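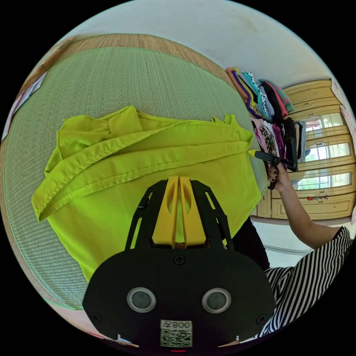
Unit 3: Folding Lightweight Garments

Thin fabrics are harder to fold well than heavy ones. A cotton work shirt holds a crease where it is placed, but a light blouse shifts, slides and gathers while the folder is still deciding where the next fold should go. Students in the Savum program are expected to fold both kinds to the same finished size by the end of this unit. The lime-green garment on the woven mat is at a stage every student will come to know well: the upper portion has been folded back on itself, the lower part lies broad and smooth, and the fabric toward the collar is still bunched. A garment in this state should not be folded again until the bunched section has been opened out. Any fold made over it will hide the fault and make the finished packet thicker at one end.

1. Preparing the surface

The folding surface must be larger than the garment when fully spread, including the sleeves. A woven mat is preferred in the Kaewkla practice room. The slight texture keeps thin cloth from sliding, whereas a polished tabletop allows it to creep with every movement of the hand. Mats are to be brushed before use and stored flat. A mat that has been rolled for storage must lie open for 20 minutes before the session begins.

Remove rings and bracelets that could catch on the weave or on the cloth. Check pockets, if any, and fasten the top button and one button near the middle. Fastening every button is not required for folding and is not assessed.

2. Reading the garment

Before making a fold, find the fixed lines of the garment. These are the shoulder seams, the side seams and the hem. Of the three, the hem is the most useful in thin fabrics, as its stitching gives it a little stiffness and it will lie straight when the cloth around it will not. When a garment is folded back on itself, the hem may come to rest at a slant across the body. This is acceptable in a first placement. It must be squared before the sides are brought in.

Crinkled fabrics need separate mention. Students often try to press the crinkle flat with the palm, which stretches the cloth and moves the seams out of line. A crinkled finish is part of the fabric and should be left alone. Smooth the folds, and leave the texture as it is.

3. The standard sequence

Lay the garment face down with the collar away from you. Draw the side seams outward with both hands until the back is smooth. Fold one side toward the center line and turn the sleeve down along the new edge. Repeat on the other side. Bring the hem up to the middle, then fold once more so that the lower edge meets the base of the collar. Turn the packet over and set the collar with the fingertips.

Hands should stay low and flat. Lifting a thin garment by one point in the middle of a panel will pull the rest of the cloth toward that point and undo the work already done. Where a fold must be moved, take hold of it at two places along a seam or edge – never at a single place in the open fabric.

4. Assessment

Each student folds one light garment and one heavy garment. The Flastinar scale, introduced in Unit 1, is used for marking. A score of 55 is required to pass the unit. Marks are given for squareness, even thickness and the condition of the collar. Speed is recorded but carries no marks at this level.

Students who do not reach the required score may repeat the exercise once in October. Requests are to be made in writing to the course instructor, Kamonchanok Onsri, Room 137, Histon Building.

Reading for the next session: Unit 4, Knitted Garments, sections 1 and 2. Bring one knitted item with long sleeves.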